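Old desktop beeps and shows no picture after adding memory

Posted in Hardware Help, 24 Jul 2022

Mahfuz Chowdhury

I have an older desktop with four memory slots. It ran on 2 sticks. I bought two more of the same size from a different maker and put them in the free slots. Now it powers up, the fans spin, I get a repeating beep and the screen stays black. If I take the new sticks out it boots as before. I have cleared the BIOS settings once, no change. Is the board bad, or the memory?

3 replies

trukness

Bad memory. Send it back.

Nesrin Kahraman

It could be bad memory, but you have not shown that yet. Mixed sets fail often enough even when each stick is good. Check the part numbers before anything else. Same size is not enough: the generation, voltage and type (ECC or not, registered or not) all have to suit the board.

Then test in this order, with the power cord pulled before every change:

1. Hold the power button in for a few seconds to drain what is left, and touch bare metal on the case.

2. Lay the tower on its side with the panel off. You need straight downward pressure on the sticks, and that is hard to do with the case standing up.

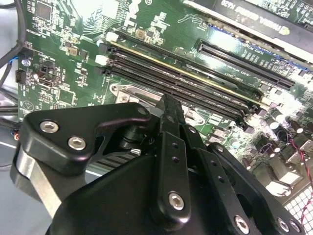
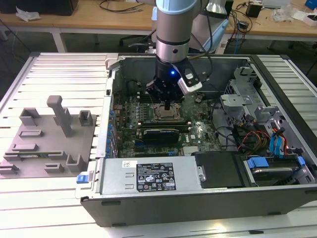
3. Take out all the memory. Fit one new stick in the slot your manual lists first. The order differs between boards, so do not go by the slot nearest the processor.

4. Press until the latches close on their own. A stick that is in at one end only gives the same beep as a dead one – I have seen this more than any real fault.

5. Boot. If it works, swap in the other new stick and repeat.

6. If both pass alone, try them as a pair with the old ones out. If that works too, the slots in use are fine and the mix is the likely problem. Set the memory speed by hand to the slowest stick and try all four again.

If one stick fails in a slot where the others pass, return it. If every stick fails in one slot, look for dust or a bent contact in there.

silledum

Agree with the above. I had this on an office machine last November and the new pair was registered memory, which that board did not take at all. The label said so in small print. Also write down the beep pattern (long, short, how many) and look it up for your BIOS maker. Mine narrowed it down to memory right away.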